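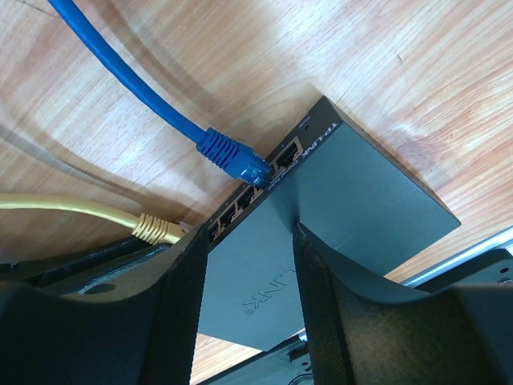
Chewing in dogs is normal oral behavior that becomes a clinical and household concern when it is directed at the wrong material. Puppies chew during tooth eruption, adolescents chew while exploring, and some adults chew when left alone or underexercised. The choice of object depends on height, texture, odor and recent handling by a person. Small electronic equipment scores high on several of these. A desktop Ethernet switch is flat, light and has accessible edges, and on a wooden tabletop, like the TP-LINK model shown, it lies within reach of any dog tall enough to rest its chin on the surface. Once it is in service it also has a power lead, and the lead is the greater hazard.

Print this page | E-mail this page

Chapter 4
Destructive Chewing in the Home

This chapter covers the assessment and management of chewing in pet dogs kept indoors. It assumes that the reader has completed the material on learning and reinforcement. Separation-related behavior is mentioned only where it affects the diagnosis and is treated in full later in the book.

4.1 Terms

Destructive chewing means repeated biting of household objects that leaves visible damage. It is distinct from pica, in which non-food material is swallowed. The two often occur in the same dog, and the history should record them separately. Mouthing of people is excluded.

4.2 Taking the history

The owner is asked what was chewed, where it was kept, who was at home, and when the dog had last been fed and walked. Answers given from memory tend to favor expensive objects. A slipper is forgotten; a remote control is not. For this reason the Monholm chewing diary, drawn up by Nelu Sârbu and used in the case studies at Solau and Trutbridge, asks for an entry on the day of each event. The diary runs for 42 days. Shorter periods often miss the effect of a change in the owner's working hours.

4.3 Electrical injury

A dog that bites through a live lead may have burns on the lips, tongue and palate. Breathing difficulty can develop some hours later, after the dog has seemed well, and every suspected case should be examined by a veterinarian the same day. The owner must switch off the supply before touching the animal.

Leads should be unplugged, raised or enclosed in rigid conduit. Bitter sprays may be used as well but do not replace these measures.

Print this page | E-mail this page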